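Stretching the Snack Shelf: What I've Learned Running a Child Care Kitchen

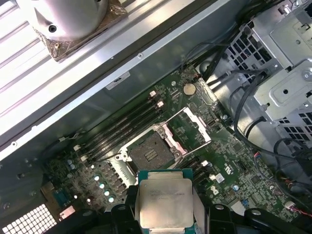
A desktop processor just above a motherboard, near an empty socket.

I do the snacks and lunches for an after-school program that shares a building with the Wukora family center, and people keep asking me how we feed 50 kids a day on what we get. So I'm writing it all down, in no order at all!

Start with the oatmeal. I buy the big plain bags and bake it in sheet pans with mashed banana, then cut it into bars. Kids who won't touch a bowl of oatmeal will eat two bars (and ask for a third, and the answer is no). They freeze fine. I wrap them in stacks with wax paper between the layers, or I'd be out there with a chisel.

Milk goes on the bottom shelf of the fridge, all the way back. I used to keep it in the door and it turned days early.

Label everything with masking tape and a fat marker, and put the tape on the container, never the lid, because lids wander. I write the date it was opened and my initials. If a child has an allergy, their snack bin gets red tape on all four sides and its own scoop, and that scoop gets washed by itself.

For cups, we gave up on disposables. Each kid has a plastic one with a name on it, hung on a pegboard low enough for the little ones to reach. It cost us 15 dollars for the board and hooks, and we used to spend that on paper cups before you could blink.

Sticky tables: warm water, a squirt of dish soap, a wipe with plain water, and then the sanitizer. If you spray sanitizer straight onto jelly you just get shiny jelly.

One more, for August when the kitchen is an oven: freeze grapes for the older kids, and for the little ones cut them the long way and serve them cold from the fridge.

Comments

Ayantu Nigatu: The pegboard! We did this at our place and the kids hang them up themselves now. Do you wash them daily?

Dionysis Papadakis: How long do the bars keep in the freezer? Mine got icy.

Ayantu Nigatu: Dionysis, try squeezing the air out of the bag first, that helped mine a lot.

Related
Packing a Field Trip Lunch That Survives the Bus
Mittens, Coats and One Very Small Closet
Quiet Corner on a Tight Budget

Contact | Copyright Trekholm Family Pages | Back to top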